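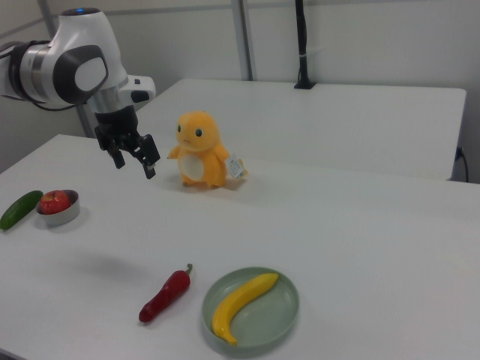
# Setting up a sorting table for young children

A sorting table gives a child a few objects and a few places to put them. You can use it to practice color names, food names and words like "in," "on" and "next to." Setup takes 9 minutes once you have the objects in one box. The notes below are for children from age four and up, working with one adult.

## What you need

- A table with a plain top. White works well with bright colors.
- One small metal bowl
- One round plate with a raised rim, in a pale color
- Fruit: an apple and a banana
- Vegetables: a cucumber and a red chili pepper
- One soft toy that is clearly not food
- A box with a lid for storage

Real or play food can be used. If you use real chili pepper, the adult should be the one to handle it, and it should come off the table before anyone rubs their eyes. For anything that will be out more than one morning, use play food. I keep mine in a Lallby box, 40 cm long, which holds everything except the plate.

## Laying out the table

1. Wipe the top and dry it.
2. Put the bowl toward the left side and set the apple in it. The apple should show above the rim so the child can see what is in there.
3. Put the plate on the right, near the front edge, and lay the banana on it. The banana should fit inside the rim. If it hangs over, get a bigger plate or a smaller banana.
4. Lay the cucumber to the left of the bowl, directly on the table.
5. Lay the chili pepper near the front, between the bowl and the plate. Leave enough space to get a hand around it.
6. Stand the soft toy at the back, facing the child.

Two items are in dishes and the others are out. This gives you something to talk about before anything is moved.

## Running the activity

Start by naming. Point to each item and wait. If the child doesn't have the word, say it once and go on to the next one. Come back to the missed words at the end.

Next, ask for one move at a time:

- "Put the pepper on the plate."
- "Take the apple out of the bowl."
- "Put the cucumber next to the banana."
- "Give the apple to the toy."

Keep the sentence short and don't point while you say it. If the child moves the wrong item, leave it where it is and say what happened: "The cucumber is on the plate." Then ask again.

When single moves are easy, ask for two in a row. After that, let the child give the directions and you do the moving. Get one wrong now and then and see if they catch it.

## Sorting by a rule

Clear the dishes and put all the food in the middle. Pick one rule:

- Red things in the bowl, everything else on the plate
- Fruit on the plate, vegetables in the bowl
- Long things on the plate, round things in the bowl

A cucumber won't fit in a small bowl. Use a larger one for the second rule, or let it rest across the top. An apple with yellow streaks can start a discussion under the color rule. Accept either answer if the child can tell you why.

The toy doesn't belong in any of the food groups. Ask where it should go.

## Putting away

Wash play food in warm soapy water and let it air dry before closing the box. Surface-wash the toy with a damp cloth. Check the toy's tag first for care instructions. Real fruit goes back to the kitchen or gets eaten.

Hala Harb
Updated 02/01/2026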